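Home | Syllabus | Handouts | Reading list | Office hours | Contact

Handout 3: Buttons, labels and the cloth underneath

Lindiwe Xaba, Everyday Controls, November session

Last time we read the Pleltitz guide to control panels, and I promised to say what I think of it. I think it is half a good guide. The half about spacing and reach holds up. The half about color is mostly assertion, and several of you quoted it in your homework as if it were settled.

The claim, in short: a red button is understood as "stop" by everyone, a green one as "go," and yellow sits somewhere in between as a caution. The support offered is a survey with 428 replies. Look at the question they put to people. It asked, "What does red mean on a machine?" Of course people said stop. Put the same people in front of a box where the red button is lit and the rest are dark, and ask what the light tells them. Is the thing stopped? Is it running, and red is how you would stop it? Is it a fault? Color and light are two separate signals and the guide treats them as one.
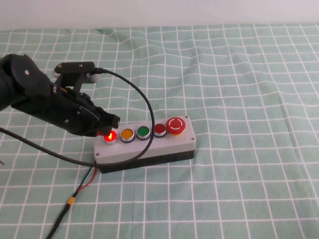
Dong-geon Choo raised a fair objection in class, that context sorts this out. Sometimes it does. On a panel bolted to a machine you can look up and see whether the machine is moving. On a loose box sitting on a table there is no machine to look up at, and the person pressing has only the row of buttons to go on. I would like to see the guide's claims tested that way before I believe them.

Terms you need for the homework:

Bezel – the ring around a button. A metal one helps the eye find the edge of the button. Whether it helps the finger is another question, and the guide offers no evidence.

Indicator – a light that reports something. Keep this apart from the control, even when both live in the same button.

State – what the system is doing now. A label like START names an action and leaves the state out.

Order – left to right, by habit of reading. Kanini Rugemalira pointed out that this habit is not shared by all readers, and the guide passes over it in one footnote.

Now the part people skip, the surface. The Henare worksheet tells you to "place the panel on a grid cloth so that position can be read directly." I have my doubts. A printed grid is only a ruler when it lies flat, and fabric does what it likes. Fold it once for storage and you have a ridge down the middle. Push a box across it and you may get ripples as well.

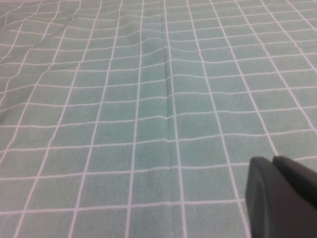

Reading time: 3 minutes

So if your notes say the box stood "four squares from the fold," ask what a square is worth at that spot. Along a crease the lines kink and some of the cloth is taken up in the fold. In a wrinkled patch the cells lean, and the far rows look smaller than the near ones simply from the angle you are looking at. Hikent's reply to this, in the worksheet's second edition, is that the errors "average out." I have not seen them show that. Errors from a crease all sit along the crease.

Use the cloth for what it is good for – a plain background and a rough sense of where things went. For distances, use a tape measure, and write down which edge of the box you measured from.

Homework

1. Take any device at home with a lit button. Write down what the light means before you check the manual, then check. Hand in both answers, including the wrong one.

2. Find one sentence in the Pleltitz guide that uses "intuitive" and say what you would need to see to accept it. Chae-won Yoon has already taken the one on page 3.

3. Lay a printed cloth on a table, fold marks and all. Measure the same distance by squares and by tape, in two places. Bring the numbers as you got them.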